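Home > Forums > Surfaces and Tableware > Care and Cleaning
Print this page | E-mail this thread

Mark on matte white top - fiber or scratch?

tarn_467
Matte off-white table, plain finish. There is a very fine dark line on it with a small hook at one end, and a fainter one beside it.

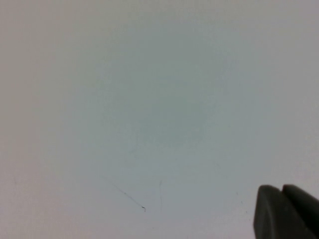

Dry cloth first, or straight to dish soap? I don't want to polish a patch into a matte finish.

orrery
Dry microfiber. If the line moves, it is a fiber. A scratch rarely ends in a hook.

plinth947
Disagree. Grit dragged under a cup can leave a hook where the cup was turned. Check the cups before the table.

tarn_467
Light blue plastic. Faint smudges on the outside, small dark specks inside.

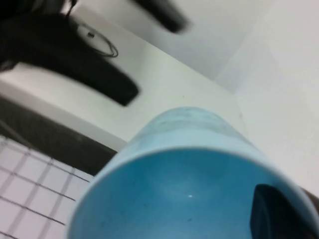 Re: Mark on matte white top - cup bases

plinth947
Specks inside tell you little. Grit on the base is what marks a table. Turn one over and run a fingertip along the edge.

orrery
Or use a fingernail on the line. If it catches, it is a scratch.

tarn_467
Will try the fingernail. The blue one has mottling and a dark speck too.
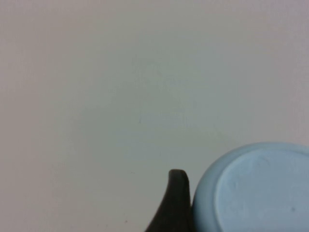 Soak would be 5 minutes in warm water with dish soap, unless someone objects.

orrery
No objection. Skip the melamine sponge on the table - it leaves a shiny spot.

Filed under: Tabletops, Plastic Ware, Stains and Marks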